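Sorting the washing, one cloth at a time

Jatimeck opened its lab at Famisholm to visitors on 02/10/2026, and 86 people had signed up. My group was sent to the big round table first.

Emese Major, who runs the handling work there, gave us two minutes on safety and then let us watch. The grippers are held by hand. People do the job with them, and the recordings are used to teach the robot.

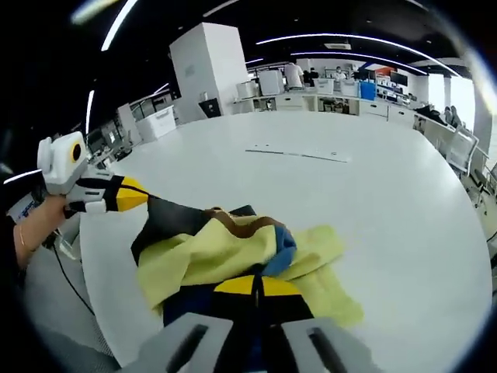 Hand-held grippers at the round table, with yellow, blue and dark cloths in a heap.

Cloth is hard going, Major said, as it never lies the same way twice. Her team has 766 recordings from September and wants far more.

A visitor from Hollis asked about towels. They are next on the list, after the thin fabrics. We then moved on to the benches.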